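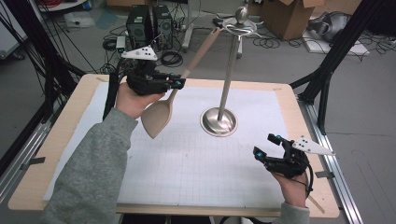
Hrvoje Ristić writes that his sticky trigger came good after last month's column, but now the left stick squeaks, and could we please do a whole page on cleaning old controllers. Gladly! I have been waiting for an excuse. I've got a drawer full of the things and I love every grubby one of them.

CLEANING OLD GAME CONTROLLERS AT HOME
Monday, March 2, 2020

Before you start

Take the batteries out or unplug the lead. If it's a wireless pad with a built-in battery, switch it off fully. Wash your hands too (crisps!) and put down a pale tea towel, because tiny black screws vanish on a dark table.

What I use:
Isopropyl alcohol, the strong stuff
Cotton buds, plenty
Wooden cocktail sticks
A soft old toothbrush
A small cross-head screwdriver that really fits
An egg box for the screws

The outside

Start with the seam where the two halves of the shell meet. Run a dry cocktail stick along it and you will be amazed, and slightly disgusted, by what comes out. Don't wet it first or you just push a paste into the gap. Then go over the shell with a cloth that has been dampened and wrung out hard. Textured grips want the toothbrush, with little circles and hardly any pressure.

Go easy with alcohol on anything printed or rubbery. My Womby pad lost half the lettering off its shoulder buttons in February because I got carried away, and I still have to think about which one is which.

Squeaky or scratchy sticks

This one is for Hrvoje. Push the stick right over to one side, wipe the exposed part of the dome with a barely damp cotton bud, then work your way round. Turn the stick in full circles for a minute or so and wipe again. Most squeaks are only dust rubbing on plastic. If it still complains, leave it overnight and have another go before you think about opening it up. Please don't reach for cooking oil, it goes gummy and it finds its way into everything.

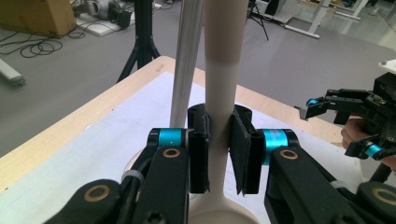

Can you put the buttons in the dishwasher?
I wouldn't, as the heat can warp small plastic parts and they're easily lost. A bowl of warm water with a drop of washing-up liquid does the job in ten minutes, and a sieve stops them going down the plughole.

Opening the shell

Only do this if the pad is out of guarantee and you are feeling patient. Take a photo on your phone at every stage — you'll be so grateful later. Put the screws in the egg box in the order they came out, going clockwise. Some pads hide one under a label, so if the shell won't part, stop pulling and feel for a dip with your fingertip.

Inside you will find rubber mats under the buttons. Lift them out gently, wipe them with plain water and let them dry completely on the towel. The contacts on the board can have a very light wipe with alcohol. Rok Softić swears by a pencil rubber for these, and it does bring them up beautifully, but brush off every crumb afterwards.

I did a two-player arcade stick this way last winter, a big heavy Mockus that I found at the Gritham car boot sale for next to nothing. The buttons had gone mushy and I was sure the switches were finished. It was fluff!

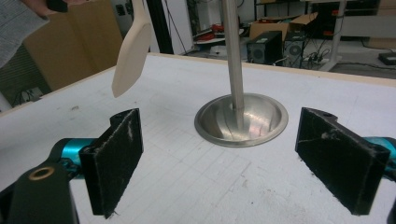
When you put the shell back together, start all the screws loosely and then tighten them a bit at a time, working from corner to corner. If a button sits low or sticks, undo it and look at your photos again. Forcing it shut is how I cracked a Brustari, and I was quite upset about it.

Keeping them nice

Loop the leads loosely and fasten them with a strip of old sock elastic or a bit of Velcro. Never wind them tightly round the pad. Store controllers sticks-up, with nothing piled on top, somewhere out of the sun. A shoebox with cardboard dividers is perfect and takes an evening to make. Pads with removable batteries should go away empty.

A quick wipe after a long session saves most of the work above, and so does keeping buttery toast in the kitchen, though I've yet to manage that one myself. Next month it's cartridge contacts, so send me your horrors.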